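Intro to Robot Manipulation, Handout 4
Kitchen tasks in simulation
Instructor: Rosaura Cabrera
Lab assistants: Elias Mahasneh, Chae-won Joo

What you need before lab

Finish the joint-limits worksheet from Handout 3 and have the Pistovura simulator installed on your own account. The lab machines were updated in October, so old project folders will ask to be converted. Say yes and keep a copy of the original.

Teams stay the same as last time, three people each. If your team lost a member, see Elias.

The task

Your arm starts beside the sink. It has to pick up the bowl from the counter and set it down on the drainboard without touching the faucet. The episode ends when the bowl has been released and the arm has moved back to its start pose, or after 31 seconds of simulated time, whichever comes first.

You may use the planner from Handout 2 or write your own waypoints by hand. Hand-written waypoints are fine for the first pass. They will stop working once the bowl position is randomized in Part B, so don't spend the whole session tuning them. 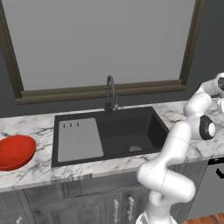
Why does the planner report "no path" when the goal looks reachable?

Usually the goal position is reachable but the gripper orientation you asked for is not. Loosen the orientation tolerance first, then check for a collision at the goal pose. Only after that should you raise the planning time.

Part A: fixed start

Load the Mosquera kitchen and run the supplied script once without changes. It moves the arm to its start pose and prints the joint angles. Write these down; you will want them when something goes wrong.

Then add a pre-grasp pose over the rim of the bowl, a straight move down, a close command, and a straight move up. Keep the lift slow. Most dropped bowls last year came from lifting at full speed with the fingers only partly closed.

For the transfer, pass either in front of the faucet or well over the top of it. Both are accepted. Going over the top is longer and some teams run into the elbow limit there.

Part B: random start

Turn on the random flag in the config file. The bowl now starts anywhere in a small patch of counter to the left of the sink. Run 15 episodes and save the log for each one. Use seed 1414 so that everyone gets the same positions.

Report the success count and sort the failures by stage: approach, grasp, transfer, release. A failure at approach with a clear explanation is worth more than a success you can't account for.

Known problems

The drainboard's collision shape is slightly thicker than its visible shape. Release a little higher than looks right.

If the simulator runs slowly, turn off shadows. This has no effect on the physics.

Minoru Kawaguchi's team found that restarting the planner between episodes clears a memory problem. A fix is on the way.

What to hand in

One script, the log folder, and a written report of no more than two pages. Put all three names at the top. Reports go in the course folder by 5 p.m. on the day before the next lab.

Next handout: opening cabinet doors.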